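4.2 House rules for simulated trials

Most groups we know of have a safety policy for the real robot and none at all for the simulated one, on the grounds that pixels do not bruise. We held this view ourselves until September, when an audit of the Tustesholm log turned up 639 runs that could not be repeated by anyone, including the people who had made them.

The rules we then adopted are dull. Every run records its starting pose, its scene version and its joint limits. A limit may be loosened for debugging, but the change goes in the log before the run begins - memory being a poor form of storage.

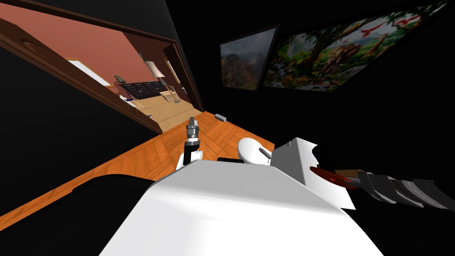
Figure 5. Simulated trial in a furnished interior, with the humanoid beside an open doorway.

A run may be dropped from the results only under a rule written down beforehand. 'It looked odd' is not such a rule, though it was once our most popular one. The Flanalska checklist, which we borrowed and shortened, allows 4 grounds for exclusion, and we have yet to need a fifth. Reviewers sign off each batch of 1000 runs without being told which controller produced it. They complain about this, and we have noted the complaints in the log.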